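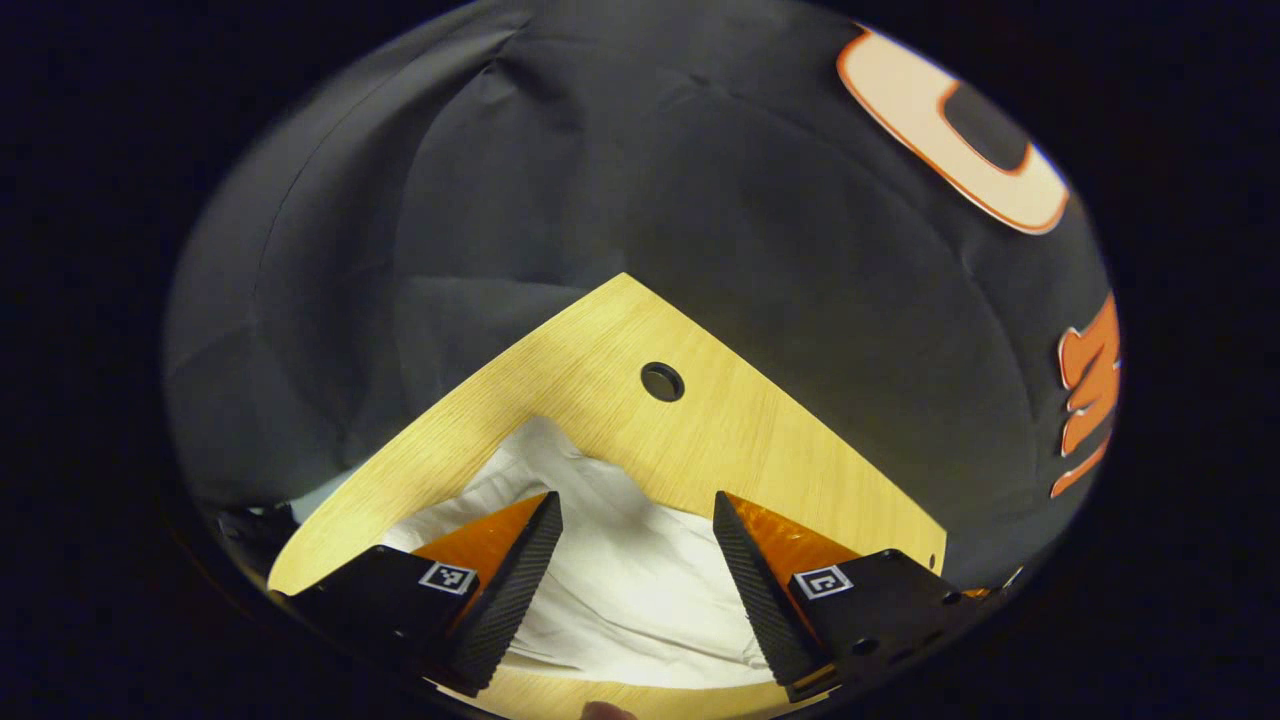
29/11/2022

Madder again, and I'm going to write this one up properly while I still have red fingers, as the last entry in this book was so thin that when I came to repeat it I had to ring round to find out what I'd done.

The wool is the Skiltatero two-ply, the cream one, from the same sack as we used in March. Dry weight 652 g, wound into skeins and tied in figures of eight, loosely this time. I did pull one or two ties too tight in March and we had those pale bands that everybody was very kind about. Scoured last night with a squirt of the plain soap and left to cool in its own water until morning. It came out softer than I expected and smelling only a bit of sheep.

Mordant was alum and a little cream of tartar, worked out on the dry weight as usual (the sums are on the inside back cover, please don't tear that page out again, whoever it was, I have only just finished copying it back in from memory). Brought up slowly over an hour, held an hour, left in the pan to cool. I didn't rinse. I squeezed the skeins and put them straight on to the madder, which some people swear against, but my own feeling is that a good squeeze is enough with wool and I'd sooner spend the water on the washing afterwards.

The madder is the new bag from Psarras, 400 g of chopped root, soaked overnight in a bucket with the lid on. A few remarks on the root itself. It's chopped coarser than the old stuff, with more of the thick woody bits, and there was a fair amount of yellowish dust at the bottom of the bag which I tipped in with the rest. I've since wondered if I should have poured off the first soak. The book from the shelf over the sink says the yellows and tans come out first into cold water and that a short rinse of the root gives a cleaner red, and I did read that page, I just read it after the pan was on.

Water: half from the tap and half from the barrels Michalis brought back from Revside. The tap here at Morninow is very soft, lovely for tea and for scouring, and miserable for madder, which wants some chalk in it. Revside water furs up a kettle if you so much as look at it. In March we used all tap and got a soft brick colour, pretty enough but nearer orange than I wanted. With the half and half the bath itself looked different from the start, darker and more like strong cough syrup, although I know perfectly well that you can't judge by the bath.

Then the slow part. Wool in at hand heat, ring on its lowest setting, and up as gently as I could manage. The big pan holds its heat beautifully but it does run on after you've turned it down, so you have to be thinking ahead of it all the time, a bit like steering a canal boat. I wanted to stay under seventy degrees throughout. It crept to seventy-two once when I'd gone to sign for the parcels and I stood there blowing on it like a fool before it occurred to me to move the pan off the ring. I think we got away with it. Above that the browns start coming in, and they don't leave.

Total time in the dye was 190 minutes from the wool going in to the ring going off. I turned the skeins every so often with the two sticks, lifting from the bottom. If you're doing this on your own, bring a stool and something to read! Turning matters most in the first half hour, when the wool is drinking it up fastest and any fold that sits against the side will stay a fold in the colour.

Left to cool in the bath. First skein out early, rinsed on its own and hung by the window: a real red, warm, a shade more towards rust at one end. Wet wool always looks deeper than it is so I'm not celebrating yet. It does make the March skein look rather peachy beside it. 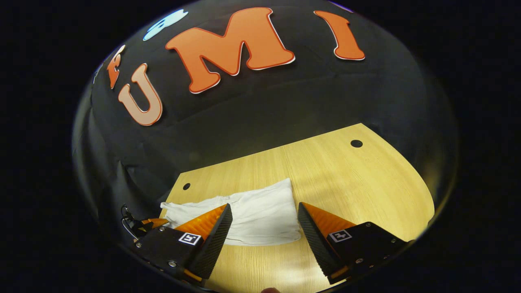
Michalis Deligiannis: I would be careful about giving all the credit to my barrels. You changed the water and the root together, so you can't tell which one did it. Do a small skein with the Psarras root in plain tap, same proportions, and then I'll happily accept a cake.

Well, he's right of course, and it's annoying, as I had it nearly written down as the water. There's enough of the root left for two small pans and I'll do them side by side, one with tap only and one with Revside only, in the two enamel pots that match. Same weight of wool in each and the same ring if I can, one after the other, which means a long day. If anybody wants to come in and share the turning I'll bring soup.

He also asked whether a pinch of chalk in tap water wouldn't save him the driving. It very likely would. I've used chalk before and it was fine, though I was heavy-handed with it and the wool felt a little harsh. It might be worth a third pot if there's wool enough.

The exhaust bath. I couldn't bring myself to pour it away with so much colour still in it, so I strained out the root, gave the root a good squeeze and put it back, and entered the second lot, 418 g of the same wool, mordanted at the same time as the first and kept damp in a bag. Same heat, but I stopped sooner as the gas was getting low. It gave a coral, or perhaps more of a tomato soup, and very even. I like it more than I thought I would. It would sit nicely with the weld yellow from the summer, if there's any of that left and it hasn't all gone into someone's hat.

A few things for next time, in no particular order:

- Rinse the root quickly in cold water first, and keep the rinse in a jar to see what it gives by itself.
- Put the root in a bag. I spent far too long picking bits out of the skeins, and there'll be more bits in them when they're dry.
- The long thermometer reads two degrees higher than the short one. I've been going by the long one. One of them wants checking against boiling water.
- Order more alum, we're down to the bottom of the tub.
- Label the skeins before they go in. I tied knots in the tags, one for the first bath and two for the second, and by the rinse I was already having to stop and think.

On rinsing: three changes, each one matched to the heat of the wool as near as my hand could tell. The first was bright orange, the second was pale and the third was clear enough. I'll do the proper soap wash once they've dried and rested for a week, which is how I was taught, and I've never been brave enough to skip it. Please leave them hanging until then, on the line at the back and away from the radiator.

One skein from each bath is going half under card on the south windowsill for the light test, next to the March one, which has now had a good long summer there and has gone a little quieter on the open side without looking at all sad about it. I'll write the start date on the back of the cards.

Bath number two is still in the big pan with the lid on. There may be a pale pink in it yet, so please don't tip it out before I've tried the scrap of silk.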